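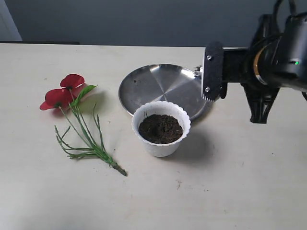

Re: [flikstead-tables] fake poppies, and what do you stand them in?
From: Gunvor Åberg

Hi Iulian and everyone,

Sorry for the slow reply, I've had the cream table covered in bits and pieces and the laptop has been living on top of the dryer.

On Thu-- no, I'll just snip yours and answer underneath, my mail program makes a dog's breakfast of it otherwise.

Iulian Pîrvu wrote:

> Has anyone used the artificial poppies from Qaisi? I'm
> doing the tables for my sister-in-law's lunch at the Flikstead
> hall in May and real ones are hopeless, they drop their petals if
> you look at them sideways. I need 31 tables' worth and I don't want
> it to look like a dentist's waiting room.

Yes! I bought 44 bunches last year for my mum's eightieth and I still have most of them in a tub in the shed, so I feel qualified. The red is a proper bright red. Petals are a bit crinkled, which helps a lot with the real-poppy look, and the centres are dark. What I like most is the fine needly greenery that comes in with the blooms, because it fills the space and you don't have to go buying extra foliage. They do come out of the bag squashed flat though. Steam from the kettle, fingers, a bit of patience, and fluff the thin sprigs outward a few at a time. Don't use a hair dryer on hot. I did and one of them went shiny and sort of sad.

> Two blooms to a bunch doesn't sound like much. Do you
> double them up?

I tried it both ways on the table and I'd leave them single if your tables are small. Two blooms with one a little higher than the other looks quite natural, and once you put two bunches together the heads all end up at the same height and it goes a bit wreath-like. If you do double them, bend the second one over near the wrapping so the heads don't line up. You can bend it with your hands, no pliers needed (go slowly, I snapped one being clever).

> What are people standing them in? I've got some little pots
> but the stems just flop about.

This is the bit I've spent far too many evenings on. They're top heavy and the bundled end is short, so anything wide at the mouth lets them lean straight over. I had a go with the Vikeck bud vases everyone raves about and they're fine, but they're pricey once you need a whole roomful. Small pots are cheaper and look more like lunch, less like a wedding. Scrunch a bit of chicken wire down inside, or use dry floral foam cut a touch bigger than you think, and push the green wrapped end right to the bottom. I wouldn't trim that end before you've tried it in the pot! I cut eight of mine too short and they ended up peeping over the rim like meerkats.

If you glue, Flunix is good but it strings everywhere. Put newspaper down. My table has a few grey smudges that I've now decided are part of it.

> Also thinking of something shiny underneath so it isn't just
> a pot on a white cloth. Mirror tiles?

I'd skip the mirrors. They chip, they're heavy to cart about, and everyone ends up looking at their own chin. Try round stainless steel plates, the plain ones with a raised rim that you get in the camping aisle or at any Indian grocer. They pick up the light beautifully and you get those streaky rays across the metal when you walk past. They stack, too, so the whole lot fits in one milk crate. Two things to know: they show every single speck, so take a dry tea towel on the day and go round last thing, and wipe round and round with the grain of the metal or you'll see it.

Then there's whether the pot goes on the plate or in front of it. On the plate is safer if there'll be kids reaching across for bread rolls. In front, with the plate lying a bit behind, gives you somewhere to put the mints. I went with on for Mum's and I'd probably go the other way next time.

Colour of cloth matters more than I expected. Red on bright white was a bit harsh under the hall lights. On cream it's lovely, and our blue-grey wall at home makes the red really jump, so if the hall still has those folding screens it might be worth dragging them out behind the cake table.

For the budget, mine came to 255 dollars all up with the pots and foam, not counting the plates as I borrowed those from my cousin. You're welcome to raid my tub before you order anything, I'd love the shed space back. Come by any evening after six, and bring a box with a lid, the sprigs catch on everything.

Does anyone have a way of getting shed dust out of the petals? I've been using a soft paintbrush and it takes forever.

Cheers,
Gunvor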